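# "The planner was fine. It was the clock."

I'd been on the train to Soltow for most of the morning and I was late, so the first thing I said to Ryszard Zawadzka was sorry, and the first thing he said to me was "don't step on that cable." Fair enough! There are a lot of cables.

Ryszard writes control software at Imia, which is a small outfit (two rooms, one good kettle) that makes the layer of code sitting between a motion planner and a pair of robot arms. If you've read me for a while you know I have a soft spot for that layer. It doesn't get the demo videos. But when two arms have to pass near each other over the same little patch of table, it's the part that decides whether you get a nice smooth afternoon or a crunch.

I wanted to talk about small electronics work, the wires and plugs and circuit boards, since it's what they've been chasing since spring. He made tea and we sat at the end of his desk, where I could hear the fans going next door.

"People think the hard bit is the plug," he told me. "The plug is stiff. A plug has a shape, you can put it in your model and it stays the same shape. The wires coming out of the back of it are the hard bit. They go wherever they like."

So what does the planner think the wires are?

He laughed. "For a long time? Air. We planned as if they didn't exist, and the gripper would arrive at a perfect pose with the leads draped over the thing it was supposed to be working on."

What they do now is a bit of a fudge, and he was cheerful about calling it that. The perception code doesn't try to track each wire. It grows a sort of floppy balloon out from the grasp point, as big as the camera view says it should be, and the planner treats the balloon as something it would prefer not to drag across anything important. Prefer is the word he used three or four times. It's a cost, it isn't a wall. If you make it a wall, he says, the planner gives up and sits there, and then somebody comes to find you.

"We had a proper model before. Segments, springs, friction, all of it. It was beautiful and it took 410 milliseconds to update. By the time it had an answer the wires were somewhere else."

And the balloon?

"Three. Three milliseconds, and it's wrong in a way I can live with."

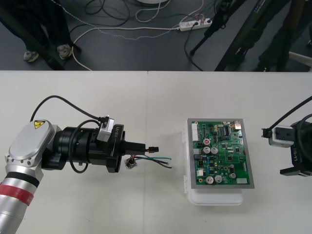 I asked him how you tell when it's wrong in a way you can't live with, and he pulled up the thing he's clearly proudest of, a log viewer he started writing on a ferry. It has one long timeline with a row for each arm, a row for each camera and a row for what he calls "opinions", meaning every guess the perception code made and how sure it was at the time. You can grab the timeline and scrub it back and forth like a video, and the planned path redraws itself as the software believed it at that moment. I could have played with it all day. I did play with it for a good while, until he gently took the mouse back.

The viewer is how they found the bug that gives this piece its title. Back in August they had a run of failures where the second arm would set off toward a spot the first arm hadn't finished leaving. No contact, the safety layer caught it each time, but the whole job would stop. Everybody blamed the planner. Ryszard blamed the planner, and he wrote a good chunk of it.

"I spent ages rewriting the way it reserves space," he said. "I was very pleased with myself. Same failure, next morning."

It was Tadeusz Cieślak, the other half of the software team, who lined up the rows in the viewer and noticed the two arms disagreed about what time it was. The gap was 80 milliseconds. Each arm reported its position honestly, but one of the reports was being stamped when it was read off the queue and the other when it was sent. Put those side by side and the planner was looking at one arm now and the other arm a little while ago.

Tadeusz wandered in around this point looking for a screwdriver, so I asked him about it. He's a quieter talker.

"It was one line," he said. "The fix, I mean. Then a lot of lines to make sure it can't come back."

Those lines are a tool now, a checker that runs before anything is allowed to move. Every message that comes in has to say where its timestamp was taken, and if it can't say, the system refuses to start. I asked if that annoys people and they both said yes at the same time.

"Plolitz hated it," Ryszard said. That's the site where they've had their longest trial, on a bench that handles returned control boards. "They rang me because it wouldn't start, and I said good, what does the message say, and it said one of the cameras was stamping on arrival. They'd swapped a driver. Without the check it would have run, and it would have run badly, and we'd all have spent a week on it."

(He did add that the original message said "ERR_TS_SRC" and nothing else, and that Plolitz had a point about that. It's a full sentence these days.)

We got on to how two arms share the work, which I'd assumed was one big plan for both. It used to be. They've moved to something looser, where each arm has its own plan and asks for small bubbles of space ahead of itself, and a bit of code in the middle hands the bubbles out. Ryszard calls that bit Czarnecka, after the street he lived on as a student, where there was one bathroom and a rota taped to the door.

"One arm holds, one arm works, then they swap. Mostly they don't need to know what the other one is thinking. They need to know when the bathroom is free."

The swap is where it gets fiddly. If the holding arm lets go a touch early the part shifts, and then the working arm's idea of where the connector is goes stale. So there's a handover state where neither arm is allowed to do anything clever - both of them go soft, both of them listen to the forces at the fingers, and perception gets to take a fresh look before anybody commits. It costs time. He'd love to shave it down, and he's tried, and every version that was quicker was also worse.

I asked for a number, because I always do. On their internal test set, which is 93 recorded handovers they replay against each new build, he wants every one to pass before the build leaves the room. Do they?

"Tonight? Ask me tonight." He looked over at Tadeusz. "There are two that sulk."

The test set is its own little story. They started with simulated handovers and the code got very good at simulated handovers. Then they switched to replaying real recordings, which helped a lot, but a recording can't react. If the new build decides to move differently, the old camera data carries on as if it hadn't. So they stop each replay at the first real decision and only check that one. Was it a sensible choice, given what you could see? Then on to the next recording. Tadeusz compared it to going over chess positions without playing out the games, and I liked that enough to write it on my hand.

Before I left I asked what they'd do with a spare month and no customers. Tadeusz said documentation, and I think he meant it. Ryszard had a longer list: he wants the balloon to learn a bit from each grasp, so a stiff bundle and a limp one don't get treated the same, and he wants the viewer to show two builds side by side on one timeline. He's also desperate to delete the old space reservation code, the one he rewrote for no reason last summer.

"It's still in there," he said. "It works. I just can't look at it."

He walked me out past the kettle and we stood talking about the log viewer a bit longer. He says they'll put it out for free once the settings page stops crashing, and I've asked him to send me a copy when it does.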